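Moving a household file archive off a failing disk

7/23/26

The old backup drive began reporting reallocated sectors in April. The count was low and stayed low for a while, so I kept using it and made a note to check it again. When I did, the count had gone up and two read tests had stopped at the same region of the disk. I ordered a replacement that evening and started planning the copy.

What follows is the procedure, mostly for my own reference. The previous migration was done from memory and I paid for it with a folder of scanned documents whose modification dates were all reset to the day of the copy. Sorting by date has been useless in that folder ever since.

The archive is a little over 700 gigabytes. Most of it is photographs and video. The rest is tax paperwork, scanned letters, software installers I should have deleted, and the project files from Werkis, the small drafting office where I worked for nine years. The Werkis files are the awkward part. They contain long path names, characters that one file system accepts and another does not, and a large number of very small files.

Before copying anything I made a manifest. This is a plain text file with one line per file, holding the path, the size in bytes, the modification time and a SHA-256 checksum. Generating it took most of a night. The checksum pass reads every file from beginning to end, which puts a load on a disk already known to be weak, and there is a fair argument for copying first and hashing afterward. I split the difference. The irreplaceable folders (photographs, letters, tax records) were copied to a spare laptop first, and the manifest was run after that.

The manifest run logged five files with read errors. Three were installers and could be downloaded again. One was a video that also existed on an old phone. The last was a spreadsheet from the Werkis folder, and I recovered an older version of it from an email attachment. The version I have is missing the final column of revisions. 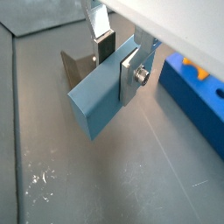 For the copy itself I used rsync with archive mode, hard links preserved, and partial transfers kept. I left compression off. It is meant for slow network links and does nothing useful between two local disks except use processor time. I also left out the delete option, which removes files at the destination that do not exist at the source. If the source disk drops out halfway and a folder appears empty, the delete option will faithfully make the destination match.

The new drive was formatted as ext4. I considered a file system with built-in checksums and may still move to one. The argument in favor is that silent corruption gets detected on read. The argument against, for me, is that the drive is sometimes plugged into other machines in the house, and I did not want to install anything on them. The manifest covers part of the same ground if it is checked on a schedule.

Throughput was as expected on large files and poor on small ones. The video folders went across at close to the limit of the old drive. The Werkis folder slowed to a crawl. On a second attempt I packed its oldest subfolders into tar files, one per project, and copied those as single units. This was faster by a wide margin. The cost is that searching inside them takes an extra step, but I have opened those projects twice since leaving.

Long path names caused one more interruption. More than 3,000 files had paths that the spare laptop refused, nearly all of them under a single directory named after a client, Gurnero, where each revision had been saved as a folder inside the previous revision. I flattened the structure with a short script that wrote the old path and the new path to a log. The log is stored next to the files.

Nevzat Akgül, who ran the file server at Werkis and still answers email, suggested checking the result with a program other than the one that made the copy. His reasoning is that a tool verifying its own work can repeat its own mistake. I unmounted the new drive, mounted it again read-only, and ran sha256sum against the manifest with the path changes applied. Unmounting first is necessary. Otherwise some of the reads can be served from memory and the disk is not being tested at all.

The first verification reported mismatches on a group of photo catalog files. I had opened the catalog program between making the manifest and making the copy, and it had rewritten its own database. The checksums were correct for the files as they now stood. I regenerated those lines and added a note at the top of my procedure: close everything before hashing.

The current arrangement is as follows. The new drive is the working archive. A second drive of the same size is kept at my sister's place and swapped when I visit. The old drive is in a labeled anti-static bag in the desk drawer and will be wiped after the next clean verification. The manifest is stored on both drives and printed as a single checksum of itself on an index card, taped inside the lid of the fireproof box.

Still to do: move the verification script to a timer, so that it runs monthly and mails me only the failures. Rename the scanned letters, which are numbered by the scanner and mean nothing. Try a real restore of one large folder onto a blank disk and record how long it takes.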